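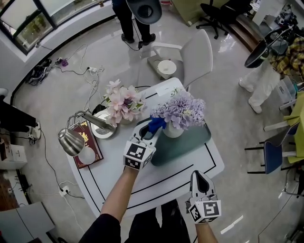
Purple blooms on a round white table.

I've gone off real cut flowers, and I didn't expect to be writing that. For years I was the snob in our house. Fake flowers were for dentists' waiting rooms and my gran's windowsill, furry with dust, and I'd have told you so at length (I did tell people at length, sorry).

Then I added up what I was spending. A bunch every week or so, 8 quid if I was being good, and half of them had flopped by the time anyone came round. Lovely for three days! Then brown water and that smell. And plenty of them are flown in from goodness knows where, wrapped in plastic, to die next to my toaster.

So last October I bought a big fake bunch from a shop called Drotari and stuck it in the hall. Two visitors have leaned in to sniff it. I've said nothing to either.

My sister-in-law thinks it's sad. She says the whole point of flowers is that they don't last, and I can see that, I really can, but she's got a garden and I've got a flat with one north-facing window. If I want something living I'll go and stand in the park. The hall can have its polyester, and I'll give it a go with the hairdryer on cool when it gets dusty.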